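Canow door alarm and camera kit: six months on
Reviewed 2022-09-03 by Lauri Heiskanen

I bought the Canow kit in February, after the second break-in on our row of workshops in Skosville. Both times the thieves forced the back door and were gone before the police could get there. I wanted something that would wake me up and give the officers a usable recording.

The box holds a base unit, two door sensors, one camera and a siren. Fitting took me an afternoon. The sensors stick on with pads, but I used screws on the back door, as the paint there is old and flakes. The siren is rated at 100 decibels and I can hear it from the car park.

Recordings go to a computer on site, so there is no monthly fee. You do need a machine that can be left on. The software is fussy about memory and would not install on my old laptop, so I ended up using a desktop.
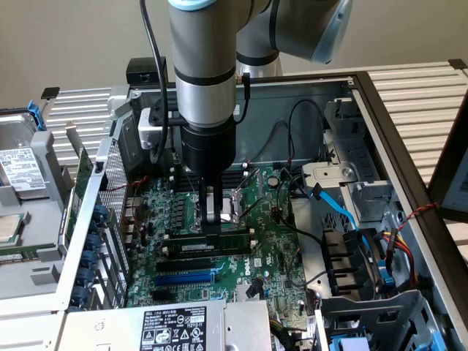
Desktop tower on its side, with the processor socket empty and a green memory module in place.

Picture quality is good by day and fair at night. Faces are clear up to the bins and poor beyond them. Clips are kept for 36 days and then written over, which you can't change. Export is simple: pick the clip, choose a folder, wait. The date and time are stamped on the file. The officer who looked at one of mine asked for exactly that.

False alarms were a problem at first. I had nearly 40 in the first month, mostly from delivery vans. Turning the motion setting down to low stopped most of them. The door sensors have not gone off wrongly once.

The manual is poor. It doesn't say how to add a second user, and I had to ring the shop, Michailidis, to find out. They were helpful. I also looked at the Bullent system, which has a better app, but it ties you into a contract and the camera costs extra.

Good points: loud siren, no fee, clear daytime picture.
Bad points: weak manual, fixed storage period, needs its own computer.

I have ordered another camera for the side gate.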